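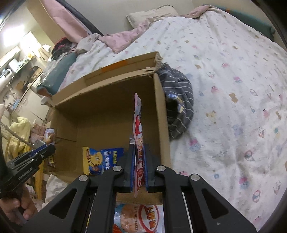

Snack Box Swap: Your Questions

How does the swap work?
You fill a cardboard box with snacks, we match you with another member, and the two boxes trade places. Lalldale started it with 7 households and we're up to 453, which still makes us grin!

What should I put in?
Whatever you love to eat! Shrimp flakes go over very well (salty, light, gone in one sitting), and so does anything with a cartoon animal on the bag. Mix a few big puffy bags with some slim boxes or packets so there's something to open first and something to save.

How do I keep chips from getting crushed?
Lay the puffy bags flat on the floor of the box and stand the stiffer packages up along the walls. Tall, flat packs slide in last, edge first. Please don't squeeze air out of the bags, that air is doing a job.

Can I reuse an old box?
Yes, please do! A torn flap or leftover tape is fine as long as the bottom holds. Cover up any old shipping labels.

Is there a weight limit?
1000 grams for a standard box, 400 for a mini. Snacks are mostly air, so you can fit a lot.

What about allergies?
List them when you sign up. Shrimp, peanut and milk each have their own checkbox.

When is the next round?
Boxes go out in February from the Trirnthorpe drop-off, open until 6 p.m.

Filed under: Snack Swap, Packing Tips, New Members
Contact Etow Snack Swap | © Etow | Back to top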